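Monday, July 20, 2020
Green cubes, paper plate, black container. Room 311.

Continued from the notes of Mervin MacDonald in May. He left the question of the start surface open, so I began with this one. The cubes are the green ones from the Ntuli box. The other colors stay in the cupboard until we agree on the layout, as green is easy to see on white and also inside the black.

Layout of the table for this round: the plate in front, the black container behind it, toward the far side. I first wrote the distance on the tape of the old layout, but this tape did not come off cleanly last time and Annick Desjardins asked me to stop using it on the wood. Now I measure from the edge with the steel ruler and write the number in the table book. It takes longer. The ruler must go back to the drawer of Normand Beaudoin, he was looking for it already two times.

About the container. We had the choice between the black one and the clear one from Bokari. In the clear one you can count from the side, which I liked at first, but it is light and it moves when a cube touches the rim. The black one stays better in place. Its disadvantage is that you must look from above to see what is inside. 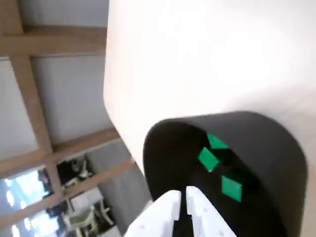

The sound of a cube landing is quite loud in the black container. Mahlet Tesfamariam proposed a piece of felt on the bottom. I am not against it, but then the cubes will stop in another way, and the older notes cannot be compared with the new ones. If we do it, please let us do it from the beginning of a page and write it in the margin.

About the plate. It is an ordinary round paper plate with a fluted rim. I had a small discussion with Hryhorii Kovalchuk, who prefers a flat card. His argument is that the rim is higher on one side when the plate is bent from storage, and this is true, I found several like this at the bottom of the pack. I put them apart for the coffee corner. Those from the middle of the pack are good. My argument for the plate is simple: a cube that slides will stop at the rim and does not fall on the floor. Under the radiator we have lost enough of them.

The pack is open since May and should be closed with a clip, it takes dust. Stock after today: 20 plates in the pack, not counting the bent ones. Annick, can you add plates to the Clarkdale order? The last order number was 2,053, the same type please, white and without any print.

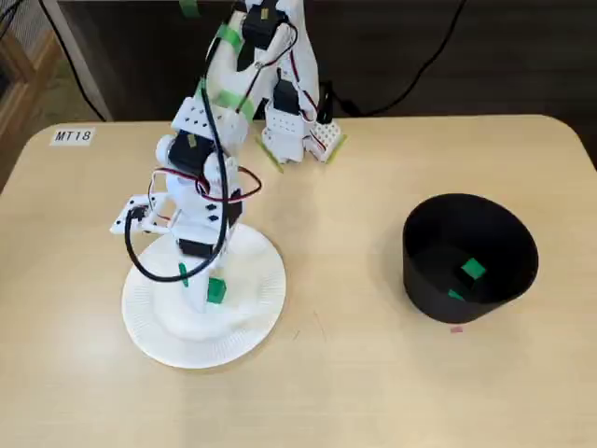 Return of the cubes: always count them back to the box before the container is put away. On the Pidley sheet I found a total of 1,248 cubes for all colors together, and I do not believe this number. Probably somebody added the spare box twice. I will count the green ones first, when I have a quiet hour, and correct the sheet in pencil.

Cleaning of the table. Dry cloth only, along the grain. The spray makes the surface dull for a while and then the light looks different from one hour to the next. There are always small crumbs behind, near the container, so please wipe also there, not only in front.

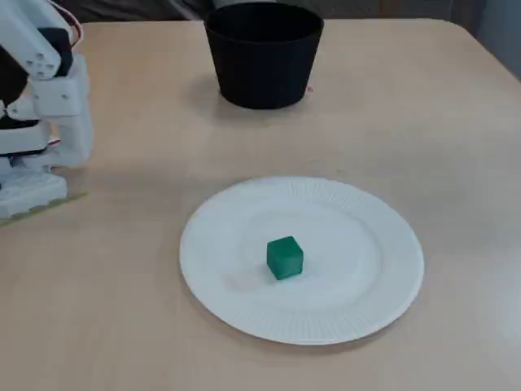

Green cube on the plate, black container behind.

Cube a little left of the middle is fine for me. Mervin wrote "center" in his notes but did not say how exact. I will ask him.

Still to do:
felt, yes or no (Mahlet)
plates (Annick)
count of the green cubes (me)
flat card against plate, one page each, same container (Hryhorii and me)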